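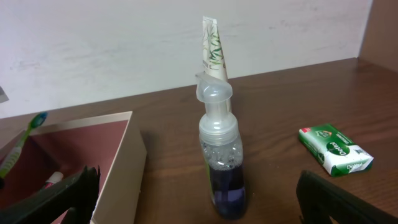 Kekar, Teil 4: Beispiele aufnehmen, wenn die Aufgabe aus Zahnbürsten und Seife besteht

Werkstatt > Robotik > Kekar > Datenaufnahme

Nachdem Teil 3 sich mit der Kalibrierung der beiden Arme beschäftigt hat, geht es diesmal um die Aufnahmen selbst. Die Kurzfassung der Aufgabe: Badartikel vom Tisch in eine offene Schachtel legen. Zahnbürste, Tube, Pumpflasche, Seifenpackung, dazu gelegentlich ein Einwegrasierer. Die Policy soll das aus Demonstrationen lernen, die ich per Teleoperation aufzeichne. Ziel für den ersten brauchbaren Datensatz sind 2.000 Episoden. Davon liegt ein guter Teil auf der Platte, und ein kleinerer, aber ärgerlicher Teil davon ist Ausschuss.

Eine Episode ist bei mir genau ein Objekt: greifen, anheben, über die Schachtel führen, ablegen, zurück in die Ruhehaltung. In einer früheren Fassung habe ich ganze Packvorgänge am Stück aufgenommen. Das klang effizient, ergab aber lange Sequenzen, in denen ein einzelner Fehlgriff alles danach unbrauchbar machte. Mit kurzen Episoden wirft man weniger weg und kann die Verteilung über die Objekte besser steuern. Der Preis ist, dass die Policy nie sieht, wie ein Objekt auf das vorherige folgt. Die Reihenfolge übernimmt deshalb ein schlichtes Skript, das der Policy pro Objekt eine Anweisung gibt. Für den jetzigen Stand reicht das.

Aufgezeichnet wird mit Flirora. Pro Zeitschritt landen im Log: Gelenkwinkel beider Arme, Sollwinkel, Greiferöffnung, die Bilder von Kopf- und Handgelenkkamera und der Anweisungstext. Die Sollwinkel sind als Aktion gespeichert, die Istwinkel als Beobachtung. Wer beides vertauscht, bekommt ein Modell, das im Trainingsverlust hervorragend aussieht und auf dem Tisch fast stillsteht. Ich habe dafür einen Abend gebraucht und seitdem eine Prüfung im Export.

Aufbau

Beide Arme sitzen auf einer gemeinsamen schwarzen Schiene an der vorderen Tischkante. Die grünen Klemmen darauf haben sich bewährt, ich benutze sie als grobe Referenz, wenn etwas verschoben wurde. Die Kopfkamera schaut von oben auf fast die gesamte Platte. Dass der Hintergrund aus Holzmaserung und weißer Wand besteht, ist Absicht: Die Maserung liefert der Bildregistrierung genug Struktur, um nach einem Umbau festzustellen, ob die Kamera noch dort hängt, wo sie hängen soll.

Die Schachtel steht nicht fest. Sie wird zwischen den Episoden um ein paar Zentimeter versetzt und gelegentlich leicht gedreht. In den allerersten Aufnahmen stand sie auf einer Markierung, und das Modell hatte gelernt, an einer bestimmten Stelle im Raum loszulassen, mit oder ohne Schachtel. Seit dem Versetzen folgt die Ablage der Schachtel deutlich besser.

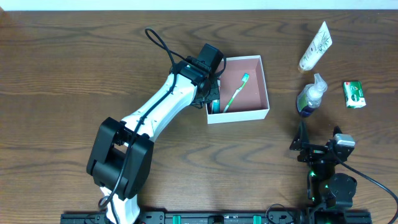
Kopfkamera: weißer Arm mit dem Greifer an der offenen Schachtel, rechts daneben der kleinere schwarze Arm.

Zur Kabelführung kommen regelmäßig Fragen. Das Kabel läuft am weißen Arm entlang und ist mit Clips am Gehäuse befestigt. Am Handgelenk bleibt eine freie Schlaufe, sonst zieht es bei der letzten Drehung am Stecker. Die Schlaufe ist im Kopfbild sichtbar und bewegt sich mit. Ich hatte überlegt, sie zu maskieren, und es dann gelassen. Im Betrieb ist sie schließlich auch da.

Was eine gute Demonstration ist

Mein Maßstab hat sich im Lauf der Zeit verschoben. Anfangs habe ich alles behalten, bei dem das Objekt am Ende in der Schachtel lag. Inzwischen sind die Kriterien enger:

- Die Greifbewegung läuft ohne längere Pause durch. Zögern wird mitgelernt, und zwar zuverlässig.
- Der Greifer öffnet sich erst, wenn die Finger innerhalb des Schachtelrands sind.
- Der zweite Arm bleibt in seiner Haltung, solange er nicht gebraucht wird. Kleine Zuckungen aus der Teleoperation filtere ich nicht heraus, solche Episoden fliegen raus.
- Korrekturen sind erlaubt, wenn sie gezielt sind. Ein Nachfassen nach einem abgerutschten Griff ist wertvoll, dreimaliges Herumtasten ist es nicht.

Der letzte Punkt ist der strittige. Man kann argumentieren, dass ein System aus Fehlern lernen sollte und man deshalb möglichst viele davon zeigen muss. Beim reinen Nachahmungslernen stimmt das nur für den Teil nach dem Fehler. Den Fehler selbst will man nicht nachgeahmt haben. Ich markiere deshalb in Flirora den Zeitpunkt, an dem die Korrektur beginnt, und schneide alles davor aus dem Trainingsabschnitt. Das geht mit der Fußtaste während der Aufnahme, nachträglich am Bildschirm ist es eine Strafarbeit.

Eine normale Episode dauert 11 Sekunden. In einer Sitzung schaffe ich bis zu 70 davon, danach wird die Qualität schlechter. Das sieht man in den Daten: Die Bahnen werden eckiger, die Annäherung wird schneller und der Greifer schließt zu früh. Ich habe mir angewöhnt, vor diesem Punkt aufzuhören. Wer länger aufnimmt, produziert hauptsächlich Sortierarbeit.
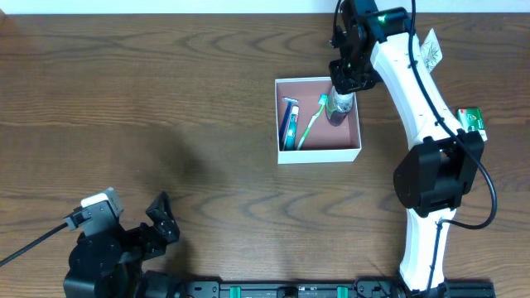
Mit zunehmender Füllung wird die Ablage schwieriger als der Griff. Bei leerer Schachtel ist fast jede Position innerhalb des Rands in Ordnung. Liegen schon Zahnbürsten darin, muss man sich entscheiden, ob das nächste Teil daneben oder darüber kommt, und diese Entscheidung treffe ich beim Teleoperieren offenbar nicht konsistent. Beim Durchsehen fand ich nahezu identische Ausgangslagen mit ganz verschiedenen Ablagepunkten. Für ein Modell, das den Mittelwert bildet, wäre das fatal. Fakora, mit dem ich trainiere, modelliert mehrere mögliche Aktionsverläufe und kommt damit halbwegs zurecht. Trotzdem gibt es jetzt eine Hausregel: lange Teile möglichst parallel zu dem, was schon liegt, kompakte Teile in die freie Ecke. Ältere Episoden, die dagegen verstoßen, bleiben vorerst drin und tragen ein Flag.

Objekte und ihre Eigenheiten

Die Zahnbürsten sind der Standardfall. Griff flach auf dem Tisch, Finger von oben quer dazu, schließen, heben. Probleme macht nur die Ausrichtung, wenn der Griff in Richtung der Finger zeigt. Dann muss das Handgelenk vorher drehen, und diese Drehung habe ich in den ersten Aufnahmen zu selten gezeigt. Der Datensatz hatte eine deutliche Vorliebe für diagonal liegende Zahnbürsten. Vermutlich lege ich sie so hin, wenn ich nicht nachdenke.

Die durchsichtige Pumpflasche ist das unangenehmste Objekt. Aus Sicht der Handgelenkkamera bleiben im Wesentlichen der Pumpkopf, die dunkle Flüssigkeit im unteren Teil und ein paar Glanzlichter, und durch den klaren Kunststoff mischt sich der Hintergrund hinein. Ich nehme sie stehend und liegend auf, als getrennte Fälle mit getrennten Anweisungen. Stehend wird am Körper gegriffen, nie am Kopf.

Die weiße Tube mit dem Pflanzenmotiv hebt sich gegen die weiße Wand schlecht ab, wenn sie aufrecht steht und die Kamera flach schaut. Liegend auf dem Holz ist sie unproblematisch. Die Seifenpackung ist formstabil und verzeiht fast jeden Griff. Sie taugt als Aufwärmobjekt, wenn ich nach einer Pause wieder in die Teleoperation hineinfinden muss.

Anweisungstexte

Jede Episode bekommt einen Satz. Ich habe mit einer einzigen festen Formulierung pro Objekt begonnen und bin inzwischen bei mehreren Varianten, die der Exporter zufällig zieht. Farbe nur, wenn sie zur Unterscheidung nötig ist, etwa »die grüne Zahnbürste«, sobald eine andersfarbige dabei ist. Ortsangaben wie »links« habe ich gestrichen. Mir war beim Beschriften nicht immer klar, ob links aus Sicht der Kopfkamera oder aus Sicht des Handgelenks gemeint war, und dem Modell wird es kaum besser gehen.
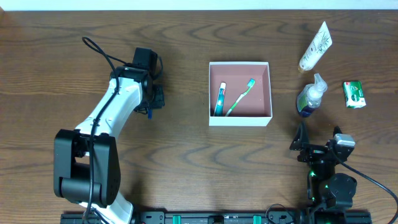 Foto: Kopfkamera, Projekt Kekar / eigene Aufnahme

Export und Kontrolle

Die Rohdaten gehen durch Ahonen, ein kleines Konvertierungswerkzeug, das ich aus einem älteren Projekt übernommen und inzwischen weitgehend neu geschrieben habe. Es richtet die Zeitstempel aus, verwirft unvollständige Episoden und schreibt das Format, das Fakora erwartet. Kameras und Gelenkdaten laufen nicht auf derselben Uhr. Abweichungen von bis zu einem Bildabstand nehme ich hin, alles darüber führt zu einer Warnung. Die Warnungen traten gehäuft auf, als beide Kameras am selben USB-Controller hingen. Seit der Umstellung auf 2 getrennte Controller ist Ruhe.

Danach kommt die Sichtprüfung. Ahonen erzeugt pro Episode einen Streifen aus Anfangs-, Mittel- und Endbild, den ich durchscrolle. Auffällige Fälle spiele ich im Simulator mit den gespeicherten Aktionen ab. Das findet nicht alles, aber vertauschte Kameras und falsche Objektbezeichnungen fallen sofort auf.

Die Aufteilung in Training und Validierung erfolgt nach Sitzung, nie nach Episode. Episoden derselben Sitzung teilen Licht, Schachtel und meine Tagesform. Mischt man sie, misst die Validierung hauptsächlich, wie gut das Modell diese Sitzung auswendig kennt. Bei der sitzungsweisen Trennung waren die Werte zunächst deutlich schlechter und passten dafür zu dem, was auf dem Tisch passierte.

Offen

Beidarmige Griffe fehlen noch komplett. Geplant ist, dass ein Arm die Schachtel festhält, während der andere ablegt, vor allem bei schwereren Teilen - bisher verschiebt sie sich manchmal, wenn der Greifer den Rand berührt. Außerdem will ich im Januar eine Serie mit anderem Licht aufnehmen. Derzeit stammt alles aus gleichmäßiger Innenbeleuchtung mit weichen Schatten, und ich erwarte, dass eine Schreibtischlampe von der Seite die Policy spürbar aus dem Tritt bringt.

Die Exportprüfung für Soll- und Istwinkel stelle ich ins Repository, sobald die Pfade nicht mehr fest eingetragen sind.

Diese Seite verwendet Cookies, um die Anmeldung in den Kommentaren zu speichern. Einverstanden | Ablehnen

Kontakt | Impressum | Nach oben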